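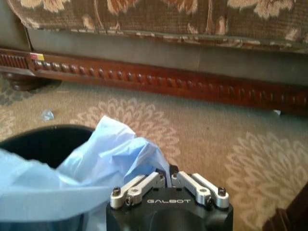 Wrist view at carpet level, with two scraps still on the floor near the sofa and the lined bin at lower left.

Pendach 11 goes out to all sites in October. Most of the work in this release went into the pickup planner, the part of the stack that decides which bit of litter to go for, from which side, and how to get it to the bin without snagging anything on the way.

The largest change is in small-object detection. Patterned carpet has been our worst floor type since the Fotmont trial began, with pale motifs flagged as paper and real scraps of paper missed. The detector has been retrained on 1,999 hand-labelled wrist frames, most of them from carpeted rooms. It should have been 2,000, but one file was corrupt and we left it out. Clear plastic now has its own class. It was previously lumped in with glare and thrown away by the filter.

The second change concerns furniture edges. The old planner put a fixed margin around every sofa and cabinet, so anything lying against a base rail was marked unreachable. Ravov, our collision checker, now works from the local depth patch and lets the fingers come in low and parallel to the rail. If the patch is too noisy, the planner falls back to the old margin and logs the item as skipped.

Bin liners are handled differently too. A loose bag was being read as a solid obstacle, and the arm would stop short of it. Liner film is now a soft region: the fingers may brush it, but the speed limit drops inside it and the gripper won't close there.

Known issues: planning time is up by more than 10 per cent in cluttered rooms, and scraps in deep shadow under furniture are still missed more often than we'd like. Both are on the list for the next release.

Sites running custom Moroz behaviour trees need to rename the "skip" node before upgrading. The migration script is in the tools folder. Run it with the arm parked, and keep a copy of your old tree.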